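Shoes by the Door: Sorting, Pairing and Storing Insoles on a Shared Table

Project report, Household Materials course, spring term
Group: Emese Gál, Gaetano Amato, Arturo Bortolotti
Supervisor: Settimio Ruggiero

1. How we came to the subject

When we were asked in April to pick one small household task and study it properly, the three of us spent most of a long afternoon going back and forth between folding towels and stacking lunch boxes. It was Gaetano who brought up insoles, and at first we laughed at him a little, but the more we talked the more we liked it. Everyone in our building owns a few pairs, they get pulled out to air, and then they end up under radiators and behind doors for weeks at a time (Emese found one of hers inside a cookbook!). We wanted to know what makes them such a bother to keep together, and whether a plain table and a simple routine could help.

Leonardo Farina, who runs the study room on our floor, kindly let us use a table there in the evenings. We handed out a short survey to our neighbors and got 62 of them back, which was far more than we had hoped for. Most people wrote that they lose track of insoles while airing them, and quite a few added long and very friendly notes in the margins, mostly about winter boots.

2. The working surface

We thought a good deal about what to lay the insoles on. Our first idea was a dark cloth, but fluff showed up on it so badly that we spent more time brushing the cloth than sorting. In the end we worked straight on pale wood with a smooth finish. Gray and white materials are not as easy to spot on it as we would have liked, but darker edges and bindings stand out very nicely, and it wipes clean in a moment. There are a couple of small dark marks on it, and we left those alone after Arturo had tried a damp sponge and then thought better of it.
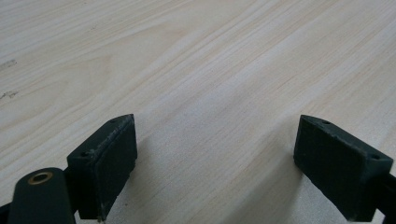
Figure 1. The pale wood surface, with its soft grain and a small smudge toward the left.

We also learned to keep the middle of the table bare. It sounds like such a little thing, but as soon as a box or a notebook lands there, the pairs drift apart to either side of it, and somebody has to go hunting. Boxes went on a chair from then on.

3. The insoles

We borrowed what we could from neighbors and filled the gaps with cheap ones from the Suler shop near the station. To keep things manageable we sorted them into fabric, foam and felt-like types, although several could have gone in two of the groups and we argued about them more than was really needed.

The soft, fuzzy ones turned out to be our favorites and also the most trouble. They bend as soon as you pinch them, so they will not stand neatly in a narrow box the way a stiff foam one does, and they lean on their neighbors until the whole row slumps over. A bound edge is a help when matching, as you can run a finger along it and compare the curve with another one. Little plastic tags and fasteners are worth looking for too - they catch on other fabric and pull it along. 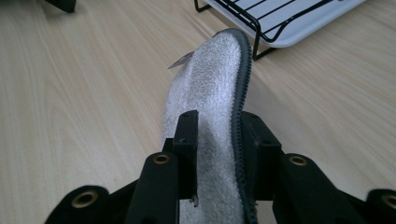

Figure 2. Light gray fuzzy insole with a dark gray edge binding. A small pale tag sticks out near the toe.

4. Trying out the storage

We compared three ways of keeping pairs together: a shoe box with cardboard dividers, a hanging pocket strip, and a plain rubber band around each pair. Over the whole project we did 140 sorting rounds, each of us taking turns with the stopwatch and the notebook, and we allowed 12 minutes for each evening's tidying up afterward.

The rubber band was the quickest, and we were all very taken with it until we saw the crease it left in the softer insoles. The pocket strip was slower but kinder to them, and it can hang on the back of a door where there is a bit of air. The shoe box did well with foam and poorly with everything fuzzy. If we were to do the work again, we would make the pockets wider and mark the left and right sides, as we mixed them up more often than we care to admit.

5. Thanks

Our warm thanks go to Leonardo for the table and the many cups of tea, to Settimio for reading two very untidy drafts, and to all the neighbors who lent us their insoles. The survey forms and our notebook are in the course folder, and the pocket strip is still hanging in the study room for anyone who would like to try it.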